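4. Bottles: laying out and packing

Section 4 of the Vudis packing bench guide. Covers squeezy and screw-cap bottles, plastic only. Glass is section 6. Trigger sprays are section 5, don't try to do them from this one, the heads need a lock clip and the order is different.

Read 4.1 before you touch anything. The rest you can follow as you go.

4.1 Before you start

You need:
Stonia cartons, the mid size, flat
Paper tape and the wide dispenser
Blotting paper
Dry cloth, damp cloth
Dividers, card
A marker that works
Form 759 (top tray, left of the bench)

1. Clear the bench. Everything off, including cups and the last person's tape ends.

2. Wipe down. Damp cloth first, then dry. Wait until it's dry to the touch.

3. Put the base packs on the bench. Film side up, long edges together. These are the film-wrapped packs the bottles get laid on, and they stay wrapped the whole time.

4. Run your palm over the film. Feel for anything hard or sharp under it - a staple, a split corner. Swap the pack if you find one.

5. Push the base packs together so there is no gap wide enough for a cap to drop in. Less than 20 mm is fine.

6. Fold up two cartons and tape the bottoms. Set them on the floor to your right (left if you're left-handed, swap the whole layout round).

NOTE. Crinkled film is normal. Torn film isn't. Small tears can be taped, a tear longer than your hand means a new pack.

CAUTION. Don't cut open cartons on top of the base packs. Blade goes through the film and into whatever is underneath. Cut on the side shelf.

4.2 Laying the bottles down

Bottles go on their sides. Yes, full ones as well. Standing bottles on film fall over, and they fall into each other.

1. Take the bottle by the body. Not the cap.

2. Check the cap is shut. Quarter turn for screw caps, thumb press for flip caps. If it moves, shut it, then check again.

3. Lay it down lengthwise, label facing up. All necks the same way.

4. Let go slowly. Keep your hand over it for a moment in case it rolls. If it rolls, turn it a little till a flatter side is underneath and try again.

5. Next bottle goes in line with the first or alongside, with room to get your fingers between.
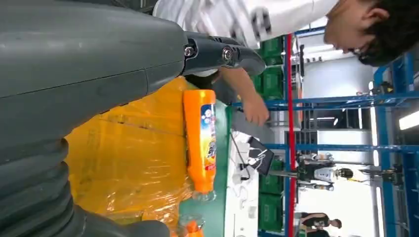

Fig. 4a. Orange bottle laid on its side over the yellow film, label showing, hand close by. Part of a second bottle beyond the clear cap.

6. Carry on until the base packs are full or the order is done. Don't stack. One layer only on the bench.

7. Step back and look along the row. Any neck pointing the wrong way, turn it now, it gets forgotten later.

NOTE. Clear caps and clear neck sections are the easy ones, you can look straight through for drips. With solid caps you have to use blotting paper, see 4.3.

NOTE. Shiny film under a strong lamp throws a glare that looks a lot like a wet patch. Move the lamp or touch the patch with a dry finger before you go writing it up as a leak.

CAUTION. Keep sleeves and lanyards off the row. Lean over from the end, not across the middle, if you can reach.

4.3 Leak check

Leave the row lying for 2 minutes. Set the timer, don't guess. Fold your next cartons while you wait.

1. Look at each neck. Bead of liquid, smear, bubbles outside the cap - any of those counts as a leak.

2. Solid caps: tear a strip of blotting paper, hold it round the join, take it away, look. Clean strip per bottle.

3. Look at the film under each neck. Same thing.

4. Squeeze the body gently, two fingers. Gently. You're looking for movement at the cap, and if you squeeze hard enough any bottle will leak.

5. Good bottle: leave it where it is.

6. Leaking bottle: stand it up, carry it to the sink tray, wipe the cap. Tighten. It can come back to the row once, for another 2 minutes. Leaks again, it goes in the reject crate.

7. Write rejects on form 759. Product, number of bottles, cap type. If you know what went wrong put it in the last column, if not leave it blank.

NOTE. Wipe the film after every leak, even a small one. Some of these liquids are slippery and the next bottle will slide.

CAUTION. Different products, seperate cloths. Never wipe a bleach product and a descaler with the same cloth and never put their rejects in the same crate. If you get liquid on your hands rinse straight away, and read the back label of the bottle for anything else.

4.4 Label check

Quick one. Do it while they're all still face up.

1. Label the right way round and stuck down at the corners. Lifted corner, press it with the dry cloth and hold it.

2. Same product all along the row. Colours can be very close between two scents, so read the name, don't go by the colour of the plastic.

3. Same size all along the row. The 200 ml travel bottles are obvious, the bigger sizes less so.

4. Scuffs: small ones pass. If you can't read the product name or the warnings, reject.

5. Batch code. Usually on the back or the shoulder. Roll the first bottle and the last bottle to read it, roll them back. If they don't match, you'll have to read all of them. Sorry.

NOTE for Nikolaidis orders. They want one batch code per carton. Mixed batches are fine on the same delivery but not in the same box. Came in from February and older sheets don't mention it.

4.5 Into the carton

1. Divider in first, push it right down to the base.

2. Lift each bottle by the body, stand it upright, lower it in. Cap up. They only lie down on the bench, never in the box.

3. Fill from the corners to the middle.

4. Labels facing out along the long sides. The middle ones can face any way.

5. Empty slots get crumpled paper, firm enough that nothing knocks when you rock the carton.

6. Rock the carton. Listen. If it knocks, more paper.

7. Card sheet on top, then close. Short flaps, long flaps, one strip of tape along the join and 20 mm or more down each end.

8. Arrows up, product name and bottle count on the short side, marker, big letters.

9. Onto the trolley. Heaviest at the bottom.

CAUTION. Never lift a carton by the hand holes if the bottom tape has got wet. Support it from below and re-box.

4.6 Changing to another product

1. Row completely empty first. No leaving one at the end "for the next carton".

2. Wipe the film with the damp cloth, then the dry one. Check between the packs as well, caps and label scraps collect down there.

3. New cloths.

4. New line on form 759, even if there were no rejects. Write nil.

5. Lay out the next product as in 4.2.

NOTE. If you're changing from something strongly scented, swap the card sheets too. They pick up the smell.

4.7 If something's not right

Bottles keep rolling. Base packs not level, or a fold in the film is tipping them. Smooth the film towards the edge of the bench. Still rolling, put a folded cloth along the low side.

Bottles stick to the film. Something spilled earlier and dried. Warm damp cloth, then dry.

Base packs sliding apart. Bench still damp underneath. Take it all off, dry the bench, start from 4.1 step 3. Don't tape the packs to the bench.

Caps won't tighten. Thread is crossed. Take the cap right off over the sink tray, wipe both threads, turn it backwards till it drops, then forwards. Won't go, reject.

Label comes off in your hand. Keep the label, put it with the bottle in the reject crate. Don't glue it back on.

Row won't fit. You've got too many. Do it in two goes.

Film under the necks always wet on the same side. Check the bench with a level, then tell Firdevs Çetinkaya, she has the key for the leg adjusters.

4.8 End of the shift

1. All bottles off the bench, packed or back on the shelf standing up.

2. Base packs wiped, stacked on the side shelf, film side up. Nothing on top of them.

3. Reject crates to the cage, lids on.

4. Used cloths in the lidded bin. Not over the side of the sink.

5. Form 759 signed and in the bottom tray. Copies for the Ulau store go in the green folder. Muammer Aksoy collects them at 4 pm, so anything later goes in with the next lot.

6. Leave two flat cartons and a fresh roll of tape on teh bench for whoever's next.

Spare parts and re-ordering of film packs, dividers and tape: see section 9.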